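About Gurnico

We fix clocks! Mostly big ones — the kind in school towers, town halls, train stations and old department stores — though we also love a good mantel clock, and we have never turned away a grandfather clock that could fit through the door.

Gurnico opened in 2000 in the back half of a former shoe store in Ullmont. The first paying job was the clock over the old Fraser dairy, which had been stuck at ten past four for so long that people in town gave directions by it. Getting it going again took a whole winter. On the first day it struck the hour, folks came out of the bakery across the street to listen, and a few of them walked over to ask if we would look at a clock they had at home. That is pretty much how we have found work ever since.

Today there are 19 of us. Some came from machine shops, some from piano repair, one from a bakery (great hands, very patient with small screws). We still do everything under one roof: movements, dials, hands, weights, bells and cases. If a part can be saved, we save it. If it can't, we make a new one to match and stamp it on the back with the year, so that whoever opens the clock next will know which pieces are old and which are ours.

What we work on

Tower and street clocks are the biggest part of our week. We take the movement down, clean it, repair what is worn, and run it on a test stand for as long as it needs before it goes back up. We also repaint dials and regild numerals, and we are very picky about the shape of a hand. A clock hand that is a little too fat can't be read from across a square!

Home clocks come in by the armful, especially before the holidays. Bring the key, the pendulum and any loose bits you have been keeping in a drawer. Please don't oil anything before you come. Old oil turns to glue, and new oil on top of it only makes more of it.

We also look after clocks on a yearly plan. There are 196 of them on the list right now, from the little station clock in Rundlow to the four-sided giant at the Ullmont county building, which has its own ladder and its own pigeons. A yearly visit covers cleaning, setting the rate, checking the cables and, in March, the change to daylight time. March is a wild month here. If your clock is on the plan, we will call you first.

How we teach

Every clock person learned from another clock person, and we want that to keep going. Our evening course takes eight students at a time and runs through the fall and winter. You start with a plain alarm clock, take it apart, lay it out in order, and put it back together until it ticks evenly. After that come striking work, wheel cutting and a long and happy argument about escapements. No background needed, just good light and clean hands (we have the light).

We keep a free open bench one evening a month too. Come with a clock, a question, or a photo of something odd you saw in your grandmother's attic. Kids are welcome with a grown-up, and there is a box of old movements they can take apart without anyone getting nervous.

Where to find us

The shop is still in Ullmont, though we have since taken over the front half of the building as well. Look for the green door with the sidewalk clock beside it. Parking is behind the hardware store. If you have a heavy case clock, call ahead and we will bring the cart out to your car. For tower clocks we come to you, and we are glad to climb up and have a look before anybody talks about price. Bell questions are welcome at any hour, though we only ring them during the day — our neighbors have been very kind about it so far. 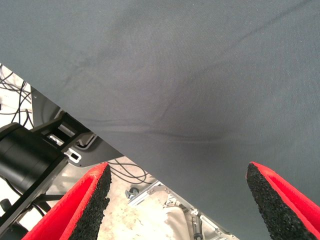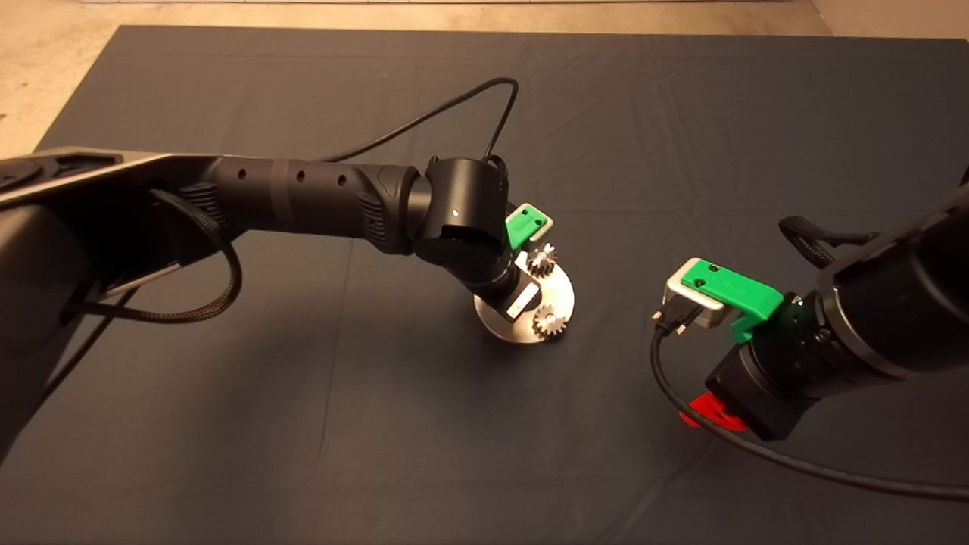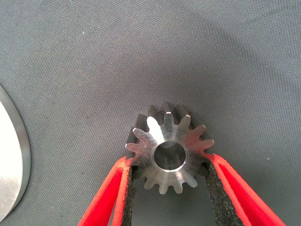
Gray cloth in all three; in the last one, a small metal gear with its teeth catching the light.

Contact | Visits and hours | Evening course | © Gurnico, Ullmont | Page updated 2022-01-28 | Back to top

We use cookies to remember your settings and see which pages get read. By staying on this site you agree to this. OK | Change settings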